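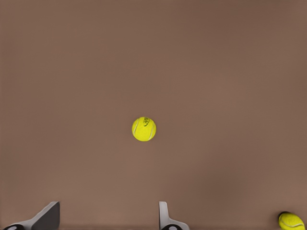

Tennis ball on a plain brown surface.

Film nights at home: tips for the room, the projector and the reels

Household Tips > Hobbies and Leisure
By Torbjørn Fagerlund
Updated Wednesday, March 13, 2024

These notes come from showing films in an ordinary sitting room, mostly discs and files, now and then a reel of 8mm from the family cupboard. None of it needs expensive kit.

The wall or the screen

A smooth wall painted in matt white does very well. Silk and satin paints give a bright patch in the middle that follows you as you move your head. Fill any dents and sand them flat before painting, as side light from the projector picks them out. Two thin coats with a short-pile roller leave less texture than one thick one.

If you use a pull-down screen, leave it down for a day before the first showing so the creases drop out. Ours is a Nisel, bought second-hand, and the bottom bar was bent. We straightened it against a worktop with a folded towel over the edge. Dust a fabric screen with a clean, soft, dry brush, working from the top. Don't use kitchen spray on it. Marks that won't brush off can sometimes be lifted with a barely damp white cloth, but try a corner first.

Light from outside

Street lamps are worse than you expect. Blackout lining can be clipped to the back of existing curtains with curtain hooks and taken down again for washing. The gap at the top of the rail lets in more light than the sides do, and a rolled bath towel laid along the rail will close it for the evening.

Cover the small lights on televisions, routers and chargers with a bit of black electrical tape. Fold one end over to make a tab, so it peels off cleanly. Leave smoke alarms alone.

Keep one low lamp on behind the seats for people going to the kitchen. Put it where it can't shine on the screen or into the glass of a picture.

Projector care

Clean the air filter every couple of months, more often if you have a dog. Switch off at the wall and let the projector cool first. Most filters slide out from the side or underneath and can be done with the soft brush on a vacuum cleaner at low power. Wash them only if the manual says you may, and dry them fully before they go back.

For the lens, use a rubber blower and then a lens cloth, with no pressure. Paper towel scratches. Window cleaner can strip the coating.

Let the fan run until it stops by itself. Pulling the plug on a hot lamp shortens its life. Check the lamp hours in the menu and write them on a label underneath, with the date. My old Tratetti had reached 3,284 hours when the picture began to look yellow, and a new lamp put it right.

Stand the projector on something solid. A wobbly coffee table shows up as a shaking picture every time somebody crosses the floor. A square of rubber carpet underlay under each foot helps. If the picture is wider at the top than the bottom, level the projector before you reach for the keystone setting, which softens the picture.

Sound

Put the speaker near the screen, even if that means a longer cable. Voices coming from behind your chair are tiring after half an hour. Raise it to ear height when seated. A rug on a bare floor and a full bookcase on the back wall both take the edge off an echo.

Tape cables down across doorways with cloth tape, or run them round the skirting. Lift the tape the same night, because left on for weeks it goes gummy. White spirit on a rag will shift the residue from most varnished boards (test it somewhere hidden).

Subtitles

If you show films in other languages, check the subtitles from the back row before anyone arrives. With the screen low on the wall, the front row's heads will hide them. Raise the picture, or put the tall people on the sofa at the back and the cushions in front.

Food

Popcorn is best made in a heavy pan with a lid: two tablespoons of oil, three test kernels, then the rest when those have popped. Tip it into cloth-lined bowls, as they make less noise than paper bags. Salt it while hot. Serve drinks in short tumblers, which are harder to kick over in the dark.

Butter on upholstery: scrape it, cover with cornflour for an hour, vacuum, then dab with a little washing-up liquid in warm water.

Old reels

Store them flat, in a cool, dry cupboard inside the house. Lofts get too hot and garages too damp. A strong smell of vinegar means the film is breaking down. Keep that reel apart from the others and have it copied soon.

Hold film by the edges only, in clean cotton gloves. Number each can in pencil on a paper label and keep a list in a notebook.

Readers' tips

Nuwan Uddin writes: "I keep disc cases in shallow drawers with the spines up. A strip of foam at the back stops them falling over when the box isn't full."

From a reader in Felmont: "Wipe discs from the centre straight out to the rim, never round and round. A microfibre glasses cloth is fine."

Next page: Getting candle wax out of a tablecloth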